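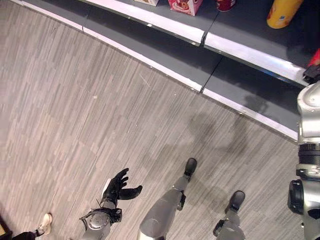
Kausar Khokhar wrote:
> The draft by-law gives a café 30 days to renew its pavement licence, but clause 10 says the old licence lapses on expiry. Which one applies if Anusstead council is slow to reply?

Clause 10, as drafted. The 30 days run from the renewal notice, and nothing in the text keeps the old licence alive in the meantime. A trader who applies on the last day would have to take the tables in until the council decides.

I raised this with the licensing office in March. Their view is that officers would not enforce during that gap – but that is practice, and the by-law still allows a fine of 400 pounds.

Two ways to fix it:

1. Add "or until the renewal is decided, if later" to clause 10.
2. Move the renewal notice to 2 months before expiry.

I prefer the first. The second also means changing the schedule of fees, and that has to go back to full council.

Comments on the wording to the list, please.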